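Section 5. Preparing the Work Board and Shape Blocks

5.1 Before You Begin

This section explains how to place the work board on the Frandsen perforated bench and how to set out the shape blocks for a sorting session. Read the whole section before the first use. The board and the blocks must be clean and dry.

The board is made of edge-glued maple strips. Light and darker bands across the surface are natural to the wood and are not a defect.

CAUTION: The board is heavy and its edges are square. Lift it with both hands. Two persons are required when the board is carried up or down stairs.

5.2 Placing the Board

1. Clear the bench top and wipe it with a dry cloth. Check that no pegs or screws remain in the holes.

2. Lower the board flat onto the bench with the strips running from left to right.

3. Adjust the board until a margin of bench top shows on every side. Rows of holes should remain visible to the left and right.

4. Press down on each corner in turn. If the board rocks, lift it and check for debris underneath.

NOTE: Do not clamp the board to the bench. Clamps mark the maple and may cause a glued joint to open.

5.3 Setting Out the Blocks

1. Take the blocks from the storage tray. Inspect each block for cracks or sharp edges and set aside any that are damaged.

2. Gather the blocks near the center of the board. They should lie close together, with the colors and shapes mixed. The order within the group is not important.

3. Confirm that the group includes stars, cylinders, a heart, a hexagon, a cube and a triangular prism. A block may be partly hidden behind its neighbors.

4. Leave the rest of the board clear so that sorted blocks can be set down.

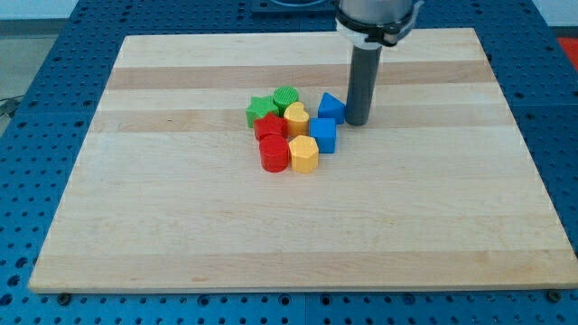 5.4 Sorting by Color

1. Begin with the blue blocks. Move the cube and the triangular prism to one corner of the board.

2. Continue with yellow, then red, then green, using a separate corner for each color.

3. When all blocks have been placed, return them to the center before starting the next session.

NOTE: To sort by shape, follow the same steps and begin with the stars.

5.5 Care and Storage

Wipe the blocks with a damp cloth and mild soap. Dry them before they are returned to the tray. Apply Dridex board oil after every 96 hours of use and allow it to dry overnight. Do not soak the board or stand it against a heater.

Replacement blocks are supplied by Ernia under part number 991. Questions about this section may be sent to Marilou Maglaya, Product Documentation.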